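Tidying Like a Robot Teacher: Workroom Tips From a Slow Pair of Hands

Posted 7/23/24 in Around the House

I've been promising this one for ages, so get a coffee. Regular readers know I signed up for the Billine study, the one where people at home do ordinary chores while holding a gripper in each hand, and the recordings go off to train a robot arm to do the same chores. You hold the thing by its grip, you squeeze, the two fingers close, and you put your groceries away like a very careful crab. That's the whole job! The method appealed to me because you don't need the robot in your house at all. It learns from the movement of the fingers and from whatever the camera sees, and the arm itself can be sitting in a lab in Pristimham.

What I didn't expect was how many of my own habits would change. When all you've got is a couple of rubber pads on each side, every bad bit of setup in your workroom shows up right away. So these are my tips, half for people who might be doing a study like this and half for anybody with a messy table and a stack of parcels.

Put something soft and grippy down first

My first sessions were on a bare tabletop and I chased a roll of tape clear off the end of it (twice, and the second time the cat got it). A mat fixes most of that. Small things stay where you set them, and you can nudge a flat item against the mat and get one finger under the edge. I use a mat for wrapping gifts now too. Get one that lies flat, because a curled corner will flip your screws into next week.

Turn the box

If you're right-handed and square up to a box, the near wall is always in your way. Turn it so a corner points at you. Two hands can come in from either side without bumping each other, and you can see down both of the near walls. The study notes suggested trying boxes at different angles anyway, so that the robot doesn't learn only the one position, and I found I liked the turned one best. I do it with the recycling bin now. My family thinks it's crooked.

Open flaps all the way

Fold them out and crease them hard. A flap that springs back will catch your wrist, and with a gripper you can't feel it coming. Same with the paper liner in a shipping box: take it out before you start if you don't need it. If you do need it, push it flat along the side.

Stand the long thin stuff up

Sticks, dowels, knitting needles, those long plastic cable covers. Lying flat in the bottom of a box they're miserable to pick up, with or without tools. Lean them against a wall of the box and you can pinch the top end. I dropped nearly every skewer I tried to lift off a flat surface. Once I'd leaned them up I got most of them on the first pinch.

Do one thing per trip

This was the big one for me and it's straight out of the study method. Each recording is a single task, start to finish: pick it up, move it, let go, back off. No "while I'm here I'll just." My sheet asked for 44 recordings in July, with 12 of those spent putting things into a box and 8 taking things out again, and I was sure it would take forever. It went fine! Cleaning out the junk drawer the same way, one thing in hand until it's home, was so much calmer than my usual method of holding three batteries in my mouth. (Don't do that.)

Slow down at the end

I rush the letting go. Everybody I've compared notes with on the Dreris message board does too. You get the item over the right spot and you open your fingers too soon, and it tips. Pause for a breath, let it touch down, then open. The folks running Billine sent around a short write-up of what they'd found so far, and this was in it: recordings where people paused before letting go gave them a robot that knocked over fewer things. I can't tell you the ins and outs of how they measured it. I can tell you my spice shelf has been standing upright ever since.

Keep your mistakes

Another thing from the write-up. I'd been deleting every take where I fumbled, and they asked us to please stop, as long as we'd gone back and fixed the fumble in the same take. A robot that has only ever seen perfect pickups has no idea what to do with a dropped one. I've borrowed this for baking. I write on the recipe card what went wrong and how I rescued it, right next to the oven temperature, and it's more use to me than the recipe.

Wipe the pads

Rubber fingertips pick up cardboard dust fast and then they slide. A damp cloth, then a dry one, and let them air before you go again. Works on the feet of your mixing bowl and the jaws of your jar opener too. I wouldn't use anything oily or scented on them.

Clear off what you don't need, then leave a little mess

I know, that sounds like two opposite tips. For a study like this they don't want a showroom. A real home has bags and packaging hanging around and the robot had better get used to it. What you do want is a clear path from where the thing is to where it's going. So push the background stuff back to the wall and leave it be. I call mine the Bevan pile, after the moving company boxes it started with.

Blades get their own spot

Close the knife before you pick up the gripper. I don't grab blades with the gripper and I don't reach over them either. Pick a place for the knife and put it back there every time you've cut some tape.
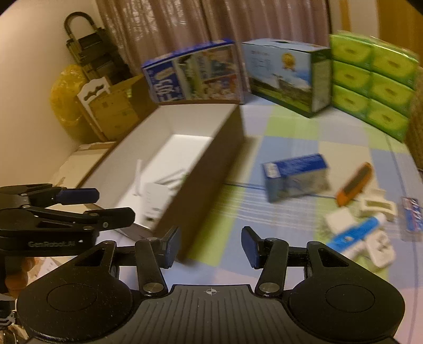 Sorting a mixed batch is where I'd start if you want to try any of this, since it gives your hands a bit of everything. You want soft things, flat things and a few awkward little ones. My checked mat had a good spread on it: a small blue and white box, a tube, a plug, a beige clip that is every bit as fiddly as you'd think, and the orange and grey utility knife lying beyond the little box. The white-lined carton is turned on the diagonal like I told you, with the white sticks propped against its wall. I'd go for the small box first, as it has nice flat sides for the blue pads to close on, and save the clip for when you're warmed up. Tissue packs are good practice too. They squash, so squeeze gently, and if you stack them in rows of 2 like the green ones at the back, you can work your way down from the top. Let me know in the comments what you've been practicing on, and if anybody has a trick for clips, I'm all ears!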